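Archive handling trial - review meeting, minutes (June)

Start 2:10 pm. Last minutes ok, no changes.

1. Skuken gripper kit
Trial kit on loan from Plerkeo. Job is file boxes, table to shelf and back. Log shows 514 picks so far. Boxes on their side are the hard ones - fingers have to come in at a slant and the housing gets very close to the box.
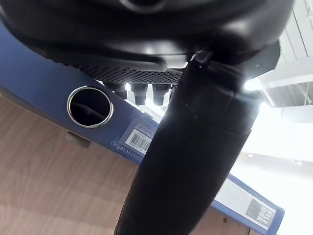 Asked Plerkeo for a slimmer finger, reply pending. Barcode reading still done by hand scanner. Agreed to leave it that way for the trial.

2. Price
Kit 3703, with service plan 3906. Plan covers fingers and one visit a year. Travel not clear, to be checked befor we sign anything.

3. Other offers
Mirnach quote not in yet. Chase.

4. Actions
- Send log to Plerkeo
- Get travel costs in writting
- Mirnach, one more email

Closed 2:50 pm.

Comments (2)

shelfside: Does the plan cover the cable too? Ours went first.

basement_desk: 3906 seems fair if the visit is included. Please ask about spare fingers.

Related items
Siddiqui shelving order, minutes
Room 937 move, notes
Hand scanner replacement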